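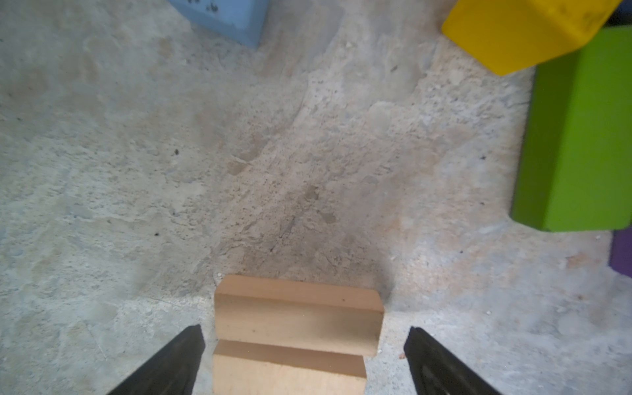 10月分の進捗報告です。いつもは最初に数字を並べるのですが、今月は先に悪い知らせから書きますね。月曜の朝に、Pilbyのグリッパーが指令を無視して閉じる不具合が出ました。けが人はいません。ただ、私の手がわりと近くにあったので、正直かなりびっくりしました。

まず経緯です。Pilbyはいま、床に置いた積み木を拾って箱に移す作業を繰り返しています。前回の報告で「机の上ならもう大丈夫そう」と書いたので、今月から床に下ろしたわけです。コンクリートの床は机と違ってざらざらだし、ひびもしみもあるし、手首のカメラから見ると模様だらけで、認識にはなかなか意地悪な環境です。でも現場で使うならここを避けて通れないので、Kinga Nyitraiさんと相談して、思いきって切り替えました。

で、月曜の午前9時すぎ。段のついた木のブロックをつかむ試行で、指を開いたまま位置を合わせ、さあ下りるぞというところでPilbyが止まりました。画面には「待機」と出ています。待機なら触っても平気だろうと思って、私がブロックの向きを直そうと手を伸ばしたんです。そうしたら、指が勝手に閉じました(!)。手が届く前だったので挟まれてはいませんが、あと少し早かったら指先をやられていたと思います。これは私の手順違反でもあります。人が手を入れるときは非常停止を押す、と自分で書いた手順書にあるのに、押していませんでした。言い訳のしようがないです、すみません。

原因の話に移ります。その日のうちにIvan Boikoさんがログを全部さらってくれて、犯人はほぼ特定できました。腕の制御とグリッパーの制御は別々のプログラムで動いていて、間をColelという自作の中継ソフトがつないでいます。このColelが、通信が混んだときに「閉じろ」の指令を一時的にためておく作りになっていました。腕のほうが先に異常を見つけて待機に入っても、ためられた指令は消えずに残っていて、通信が空いたとたんに届いてしまう。今回の遅れは400ミリ秒の設定上限をはるかに超えて、3秒でした。3秒って、人が「もう止まったな」と思って手を出すのにちょうどいい長さなんですよね。思い出すといまだにいやな気分になります。

ではなぜ腕が異常と判断したのか。こちらは床のせいです。コンクリートの斑点や腕の影をブロックの縁と取り違えて、高さの推定がふらつき、安全側の判定に引っかかっていました。とくに白木のブロックは床と色が近くて、青や黄色や黄緑のものに比べると成績がはっきり悪いです。止まったこと自体は正しい動作で、むしろ褒めてあげたいくらいです。問題は、腕が止まったのに手先が止まらなかったこと。そこを混ぜて考えないように、Ivanさんと私で別々の課題票に分けました。

対策は次のとおりです。
・Colelの指令に有効期限をつけ、期限切れのものは捨てる(修正済み)
・待機に入った時点で、ためてある指令をすべて消す(修正済み)
・待機中はグリッパーの駆動電源を落とす(リレーの部品待ち)
・画面の「待機」を「停止中ではありません」に変更(文言はKingaさん案、ちょっと長いけど私は好きです)
・電源対策が済むまで、ブロックの置き直しは必ず非常停止を押してから。二人立ち会いで行う

修正したあと、わざと通信を詰まらせる試験を300回やりました。勝手に閉じた例はゼロです。修正前の版でも同じ条件で300回流してみたところ、35回も閉じました。つまり月曜のあれは珍しい事故でもなんでもなく、これまで人が手を出していなかったから気づかなかっただけです。この数字を見たときは、三人ともしばらく黙りました。机の上で試験していた時期のログもさかのぼって調べていて、結果は来月の報告に入れます。

予定への影響について。床での本試験は2週間止めました。電源用のリレーはPapに注文してあって、届きしだい取り付けます。そのぶん、Canidovの倉庫での実演は当初の予定から後ろにずらさせてください。先方にはもう電話で事情を話してあり、「直ってからでいいですよ」と言ってもらっています。予算の増額はお願いしません。部品代は予備費の中でおさまります。

止まっている間も遊んでいるわけではなくて、白木のブロックの認識をやり直しています。照明の角度を変えた画像を足して学習させたら、影の取り違えは目に見えて減ってきました。ただ、床の汚れには相変わらず弱いです。掃除すれば成績は上がるんですが、それをやると本番の倉庫とかけ離れてしまうので、このまま粘ります。

最後に一つご相談です。今回のことを受けて、外部の方に安全面の確認をお願いしたいと思っています。身内だけで見ていると、私みたいに慣れで手を出す人間がまた出そうなので。どなたかお心当たりがあれば、次の打ち合わせまでに教えてください。月曜のログと試験の記録は、共有フォルダの「10月」に入れてあります。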